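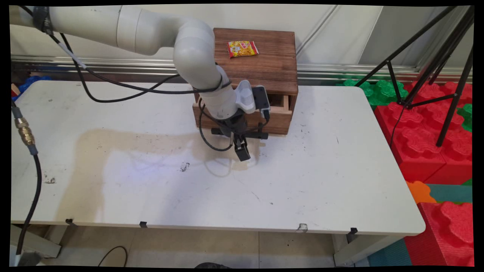
Figure 1. Drawer-box station with arm, parallel-jaw gripper and wrist camera, as seen from the fixed camera.

Scoring Partial Drawer States in Manipulation Trials

Nedholm Laboratory, Methods Pages
Prepared by Heike Harms and Mahnaz Esfahani. Last revised June 20, 2025.

Purpose

This page explains how to score trials in which a robot arm opens or closes a small drawer. It applies to all stations that follow the Talebi protocol, including the one at Fudurdale. Readers are expected to know how to start the arm and how to load a policy.

Earlier versions of the protocol recorded each trial as a success or a failure. Under that rule, a drawer left slightly open was marked as closed by some raters and as open by others. The present method uses a four-level scale and asks for the drawer state at both the start and the end of the trial.

The scale

Level 0: closed. No gap can be seen between the drawer front and the box.
Level 1: slightly open. A narrow gap is visible, but the inside of the drawer is not.
Level 2: partly open. Some of the drawer floor is visible from the fixed camera or the wrist camera.
Level 3: open. The gripper could place an object in the drawer without touching the lid.

The drawer in Figure 1 is scored as Level 1. The dark gap along its top is sufficient for this score.

Before the trial

1. Set the box near the back edge of the table with the drawer facing the arm's working area. Exact placement should vary between trials within the limits given in the station sheet.
2. Set the drawer to the starting level assigned by the trial list. Use the list as issued. Do not reorder it to save time.
3. If the trial calls for a distractor object, place it on the lid. A small snack packet is suitable. The object must not hang over the drawer front.
4. Move the gripper to its starting pose above the table and check that the cables hang clear of the box.
5. Save one still from the fixed camera and write down the starting level.

During the trial

Start the policy and do not touch the table until it stops or the time limit of 34 seconds is reached. If the box slides, let the trial continue and mark the "box moved" field. Stop the arm at once if a cable catches – this is the only case in which a trial may be discarded and repeated.

After the trial

Save a second still before moving anything. Two raters then score the final level separately, working from the stills alone. Raters should not be told which policy was running. Where the two scores differ, a third rater decides, and all three scores are kept in the record.

A distractor that has fallen from the lid does not change the drawer score. Record it in its own field.

Results with the current scale

The scale was tested on 1102 trials. The first two raters gave the same level in 997 of them. Most of the remaining cases involved Levels 1 and 2, usually where the arm hid part of the drawer front from the fixed camera. In such cases raters should consult the wrist camera before scoring – a still from a second angle is also acceptable if the station has one.

Reporting

Report the number of trials at each starting level and each final level in a single table. An average level should not be reported without this table. Records are to be uploaded to the Ullska archive with both stills attached. A larger set of 2000 trials is planned for September, and the wording of Level 2 may be revised at that point.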